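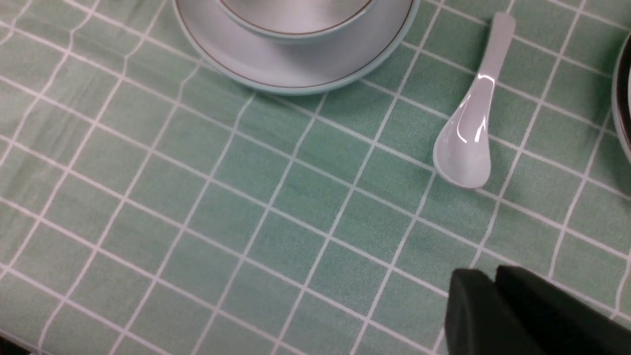 The Case for a Grid on the Table

Setting a table is a measuring job. A dinner place needs enough width for the plate, the flatware and the person's elbows, and the distance from the rim of the plate to the table edge should be the same at every seat. Most households judge this by eye. The results are acceptable at four places and poor at eight, where small errors add up along the side of the table and the last guest ends up against the leg.

A checked or gridded cloth removes most of the guesswork. On a green cloth with a white grid, the lines are fine enough to stay out of the way during a meal and clear enough to work from beforehand. Pick a line parallel to the table edge and set the front of every saucer or plate to it. Pick a crossing for the center of each place, then count the same number of squares to the next.

The method depends on the cloth lying straight. Woven cotton moves on the diagonal far more easily than it does along the threads, so a tug at one corner bends the lines across half the table. Pull from the middle of each side, working opposite sides in turn. Folds left from storage are harder to deal with. A crease that crosses the grid at an angle shifts the lines on either side of it, and a place laid over one will look crooked even when it is correctly centered.

Grulora, which sells table linen by mail, cuts its longest gridded cloth at 144 inches. A table 81 inches long needs much less than that, and the extra should be folded under at one end or hemmed off. An overhang of 18 inches at each end is generous for dinner and too much for breakfast, when people get up and down more often. Skorine finishes its cloths with a flat hem one square deep, a sensible choice, as the edge then follows the pattern and shows at once if the cloth has slipped.

Crockery matters less than cloth in this respect, but the two have to agree. Pale ware with a thin line of brownish gold near the rim suits a muted green. The line gives the eye an edge to read against the squares, and the curve of a saucer is easier to center when it is drawn twice, once by the rim and once by the band. A bowl with a matching line near its base repeats it again. Heavy floral borders compete with the grid and are better on plain linen.

Fit between bowl and saucer should be checked before buying. The foot of the bowl should sit inside the well without sliding. The test used at Bidus, a tableware shop with a small rental department, is to tilt the saucer 20 degrees with the empty bowl in place. If the bowl moves, the pair is not rented out as a set.

Metallic bands wear. Wash by hand in warm water with a soft cloth, and put a sheet of paper towel between stacked saucers. Wash the cloth cool, pull it square while damp and dry it flat if there is room. Iron along the lines of the grid, never across a corner.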